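The Quiet Joy of a Cleared Table

Shiuli Selvanayagam starts with the sheet. She shakes it once, lets it drop, and slides it about with her palms until it sits at an angle she likes. Then she stands back, hands on hips, and grins at it. "There," she says. "Now we can think."

I came to her spare room in March expecting a lecture on throwing things out. I got tea, a plate of shortbread and one of the most cheerful afternoons I've spent with a drawer of old cables. Shiuli has been helping people sort their home desks for 4 years, mostly by word of mouth, and her method fits on the back of an envelope. You clear one table. You cover it with something white. You bring things to it a few at a time, look at each one properly, and put it in a clear container or out the door.

The white matters more than I'd have guessed! On bare timber a paper clip vanishes, and so does a spare key or the tiny screw from a pair of glasses. On a plain pale surface every little thing shows up, and you find yourself paying attention to objects you've been shoving aside for years. Hye-jin Yoon, a bookbinder who took one of Shiuli's weekend sessions, told me she spent 20 minutes on a tin of buttons and enjoyed every one of them.
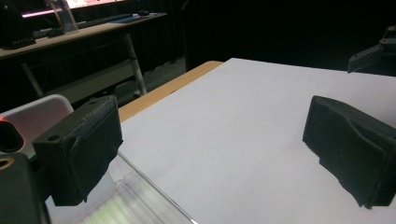
Clear plastic is the other half of it. Shiuli has tried lovely boxes (she owned a set of fabric-covered ones from a shop called Vlachou, and still speaks of them fondly), but she kept forgetting what was inside. With a see-through container you get the answer at a glance from across the room, and you also get a gentle nudge when it's filling up with rubbish again. She likes the ones with ridges, which are easier to grip when your hands are full.

She's firm about keeping the sorting table apart from the working desk. A keyboard and mouse can stay where they are, she says, along with whatever else you reach for every day. The desk isn't the problem in most homes. The trouble starts when the desk is also the mending bench, the mail tray and the place where batteries go to retire. Give those jobs a second surface, even for an afternoon, and the desk more or less looks after itself.

My own turn came a week later. I used the kitchen table, an old flat sheet and four takeaway tubs I'd been meaning to recycle, and I began with the drawer under the phone. Out came three tape measures, a Zilten torch that still worked, foreign coins, a dog tag for a dog we lost years ago, and enough rubber bands to start a small business. I put the radio on. My neighbour Haziq Lumenta dropped in to return a ladder and stayed for an hour, testing pens on the back of a gas bill and lining up the good ones by colour.

We filled two tubs and part of a third. The dog tag went on a hook by the door, where I see it every morning, and Haziq went home with a tape measure.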